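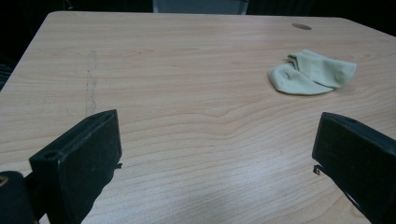
*By Līga Priedītis | 13th May*

I own a lot of single socks. I have a shoebox of them on top of the dryer, and every few months my sister-in-law comes over, sees the shoebox and tells me to chuck it. And every few months I say I will, and then I put the lid back on and make us both a cuppa.

So this is my defence of the odd sock, and more broadly of not throwing things out the minute they stop being half of something. I've got strong feelings about it!

We've all been trained into the big declutter. Ours hit Nundley in a serious way last July, when the hall ran a tidy-up weekend and half the street had garbage bags out on the nature strip by breakfast. I walked the dog past a perfectly good fondue set (no forks), a teapot (no lid) and a whole chess set that was short one bishop. You can play chess with a bottle cap for a bishop. My grandfather did it for 34 years and beat me every single time.

What bugs me is the idea that a thing has to be complete to deserve its spot in the cupboard. A sock on its own still goes on a foot. Mine go on feet all the time, in whatever colours come out of the box, and I've been to the bank, a wedding and two parent-teacher nights like that. The wedding was the only place anyone mentioned it, and she wanted to know where I'd bought them.

My neighbour Chiharu Sugiyama disagrees with me completely, and I should be fair to her. She moved here from a tiny flat in Brondesthorpe and she reckons people who keep shoeboxes are people with room for shoeboxes. Fair point. When you're paying by the square metre, a lidless teapot is taking up rent. She also says my box is really a pile of decisions I've put off, and I didn't have a comeback for that one, so I offered her a biscuit.

But I still think we chuck things too fast, and then we go and buy them again. I replaced a casserole dish once over a broken lid, sixty-odd dollars gone, and a dinner plate sits on top of the old one beautifully. I know that now (my brother rescued it from my bin and has been making lamb shanks in it ever since, the smug so-and-so).

Keep the sock, is what I'm saying. Wear it with a stripy one. And if you've got a spare bishop, black, about as tall as your thumb, drop it round to mine.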